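Walk-round checklist, rack-moving trial, Drakcombe test floor
August, morning round, before the first run at 9:30

I do this round before every block of runs and type up the comments afterward, so forgive the rambling. OK means I'd let it start. FIX means it waits until somebody deals with it. WATCH means it can go, and I'll be grumpy about it. The question we're supposed to be answering for Sastuldale is whether a machine can take over the dull half of a stockroom job yet (fetch the crate, put the crate back, park the rack on its mark), and a lot of what's on this list is really my running opinion on that.

1. Emergency stops. OK
Both buttons pressed, both cut power to the arms and the base. The one by the door still needs a good shove. I pressed it with my elbow, the way you would with your hands full, and it worked the second time. I've asked for a softer spring.

2. Speed and load limits. OK
Base is held at 200 millimeters a second for this block. Painfully slow! I can walk a lap, get coffee and be back before it has crossed the floor. Please leave it there anyway. Crates get loaded no heavier than the sheet says, and the sheet is taped to the cart.

3. Grippers. WATCH
Fingertip pads checked on both sides, no splits. It does nicely with a crate that sits square and faces forward. Give it one that's been shoved in crooked and it dithers, backs off, tries again and then asks for help. On the last block from the Ditberg crew the average crate pick took 60 seconds, and I could do it in the time it takes to say so.

4. Racks, crates and floor marks. WATCH
Racks should be inside the yellow tape, casters locked, crates straight with the label showing. The blue racks were up and the tape was down for this one, but the green crates on the big rack were a mess – a stacked pair tilted on a lower shelf and another pushed toward the back at an angle.

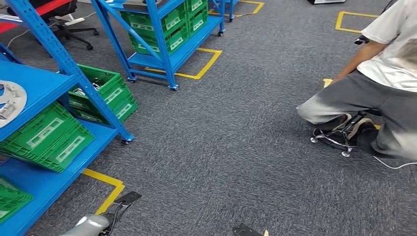
I've gone back and forth on whether to straighten them. A real stockroom looks like this by lunchtime, so if the machine can only handle tidy shelves, then it can't do the job and we should write that down. My vote is to run it both ways and log which is which. There's also a silver metal disc-shaped part lying on a shelf up there by itself. Parts go in crates, please.

5. Cables and trip hazards. FIX
White cable running across the carpet by the office chair, and another one trailing from under the rolling stool. Either one is exactly the kind of thing a caster climbs over badly, and I don't love them for human feet either. Reroute along the wall or put a cover over them.

6. People on the floor. FIX
Low work is the one that worries me. Somebody sitting on a little stool with an arm down by the tape is easy to miss if you're watching the racks. Rule stays the same: arms disabled while anyone is down at floor level, and you call out before you enable them again. I'd like a cone out as well.

7. Battery and charger. OK
Full charge, charger cool, plug seated. The Ojala charger fan rattles and has rattled since it arrived.

8. Run log. OK
570 attempts in the book so far. Please write down the ones where you stepped in and nudged the crate – those count as help, and I can tell when they're missing because the numbers suddenly look wonderful.

Result: 2 items to fix before start, both quick. As for the big question, my answer this month is "some of the chores, slowly, with a person nearby." I'd trust it to move a crate. I wouldn't trust it to notice that a crate is in the wrong place, and that's most of what I did all day when I worked a stockroom. Next round after the cables are sorted. Come find me when they are.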